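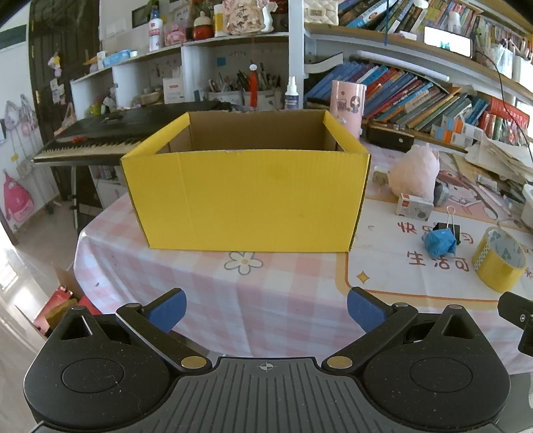 I bought the Bidov hand-held gripper kit in January, after my friend Iara Ulloa built one in the shared workshop and would not stop talking about it. I have now used it at home for long enough to write a fair review. My test place is a table with a pink-and-white checked cloth, and my main test object is an open yellow cardboard box, because flaps and walls are harder for a gripper than they look. The two fingers have blue pads, and they open wide enough to take one wall of the box or a small carton without trouble.

First the assembly. The kit comes with a printed booklet of 10 steps, and the translation is not very good. Step two shows the pivot discs from the wrong side, so I mounted both arms and had to remove them again. After this the work went quickly. The screws are small and I advise you to keep them in a cup. In total I needed one long evening, and I am not a fast builder.

The brass-coloured discs are the best part of the kit. The arms turn smoothly on them and both fingers close together, also when I press the handle slowly. I had a Jekorow gripper before, and there one finger always arrived a little before the other. With thin cardboard you feel this immediately – the wall bends and the box moves away from you.

The black housings are solid, but they collect dust and every speck is visible. I wipe them with a dry cloth and next day it is the same. The pads are glued, and on my kit the left one began to lift at the corner in the third week. I fixed it with contact glue from Destska and it holds until today.

I paid 632 for the full set with the mounting plate. This is not cheap. The Palma shop also sells the fingers alone, which is interesting if you already have a handle from an older kit. The maker promises 1,000 closings before the pivots need oil. I did not measure this, I simply put a drop when the movement began to feel dry.

One wish for the next version: a softer spring. After an hour my thumb is tired, and Iara has the same complaint with smaller hands than mine.

Four stars from me. I would buy it again, but I would order spare pads in the same parcel.

May 10, 2024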